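News | Music | Albums

Skivis promise a "lost" third album. We've heard that before

Skivis say their third album will be out in May, and that it is the record they shelved before their debut. The announcement went up late last night on the band's mailing list, with a title, Cillton, and very little else. No track list, no single, no word on who produced it.

Their label, Cadau, is calling the songs "long lost." That's a stretch. At least 3 of them have been in the live set for years, and a rough version of the closer, "Yin," has been passed around by fans since the first tour. If it was lost, a lot of people knew where to look.

What will be harder to find is the vinyl. Cadau is pressing 500 copies, sold only at shows, and the record runs 41 minutes across 2 sides. The label says the small run is about "keeping it personal." It will also keep resale prices high, as it did with the last one, which sold out before most of the mailing list had opened the email.

None of this means the album will be bad. The demo of "Yin" is the best thing the band has put its name to, slow and bare, with a vocal that sounds like a first take. Whether it survives a proper mix is another matter. Cadau did not answer our questions about when the songs were recorded, or whether any parts are new.

Tour dates are expected next month.

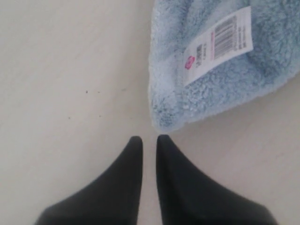
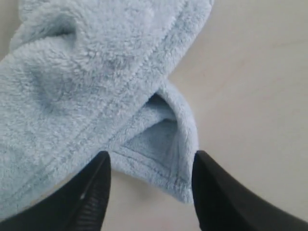
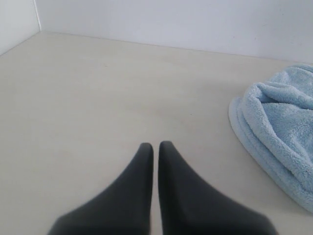 Pale blue towel, center picture.

Filed under: New Releases, Indie, Vinyl

Recent stories
Are deluxe editions getting longer or just worse?
Festival lineups: the same ten bands again
Review: a live album with the crowd turned down

We use cookies to remember your settings and measure traffic. By continuing to read, you accept our cookie policy.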